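Tabletop refinish, part 2. The old coat on this table had gone gummy along the front, so it got stripped in August and redone with Melis hardwax oil.

Prep was 26 minutes of sanding per pass, always with the grain. The pale wood shows cross scratches badly.
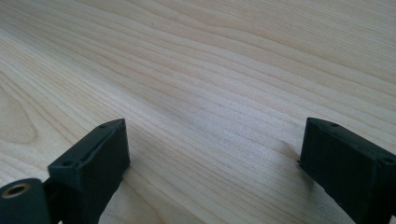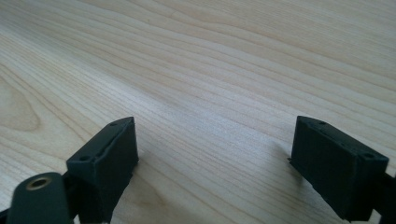
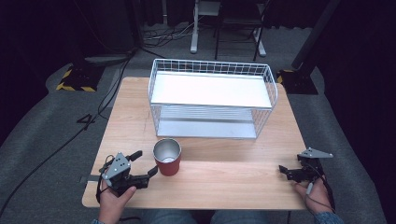

Bare grain in the first two, wire basket and red cup on top in the third.

The oval loop near the left edge took oil unevenly — I cut back and recoated that patch only.

Cure time on the Gurndale sheet is up to 2 weeks. No coasters until then.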